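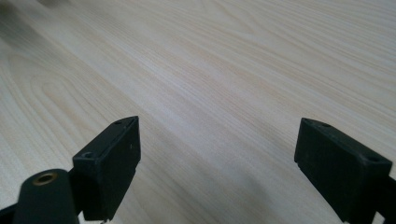

Fig. 4. Pale wooden tabletop with arched grain.

Section 4: Oiling and looking after your Plillorus table top

This section covers the first oiling of the top and the upkeep afterwards. If you haven't yet fitted the legs, go back to Section 3 and do that first. It is much easier to work on a table that stands at its proper height!

Set aside an afternoon for the job. Most of that is waiting, so you can get on with something else, but don't plan to eat at the table that evening.

What you need

Aquino clear oil, one tin (supplied)
Sandpaper, 400 grit, two sheets (supplied)
Lint-free cotton cloths, at least four
A small bowl of water
A soft brush or a vacuum cleaner with a brush head
Gloves

Preparing the surface

1. Open a window. The room should be at 20 degrees or a little under, and out of strong sun.

2. Brush or vacuum the top, then the edges. Dust likes to gather along the underside of the long edge, so run a finger along there too.

3. Wring out a cloth in the water and wipe the whole top. You will feel the surface go slightly furry as the fibres lift. Leave it to dry fully.

4. Fold a sheet of sandpaper in three and rub lightly along the grain. Use hardly any pressure. Two or three passes will do.

5. Remove every bit of dust.

CAUTION: Do not use a power sander on the top. It leaves swirls that only show up once the oil goes on, and by then you have a much bigger job on your hands.

Applying the oil

6. Stir the tin slowly for a minute. Don't shake it - the bubbles end up on the wood.

7. Pour a patch of oil the size of a saucer near one end and spread it with a folded cloth. Work in strips, always with the grain. This is the lovely part: the colour deepens and all sorts of figure comes up that you hadn't noticed when the wood was bare.

8. Wait 20 minutes. If any spot has gone dull, add a little more oil there.

9. Wipe off all the oil that hasn't soaked in, using a clean dry cloth. Be thorough. Oil left sitting on the surface turns sticky.
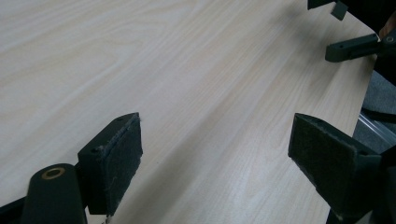 10. Leave the top for 6 hours, then repeat steps 7 to 9 with about half as much oil.

WARNING: Oily cloths can catch fire by themselves. Soak them in water straight after use and lay them flat outdoors to dry before throwing them away.

NOTE: Owners of the Corum extending model should oil the spare leaf on the same day as the main top, even if it will live in a cupboard. The colours then stay much closer as the years go by.

Everyday care

Wipe up spills when they happen. A barely damp cloth is enough for nearly everything, followed by a dry one. Use mats under hot dishes and plant pots.

Water rings often fade if you rub them with a drop of oil and a scrap of the fine sandpaper, going with the grain. Small dents can be raised with a damp cloth and a warm iron - keep the iron moving, and re-oil the spot once it is dry.

Spare oil is part number 307, from the Wurport workshop.

Text revised by Damián Zúñiga, September 24, 2019.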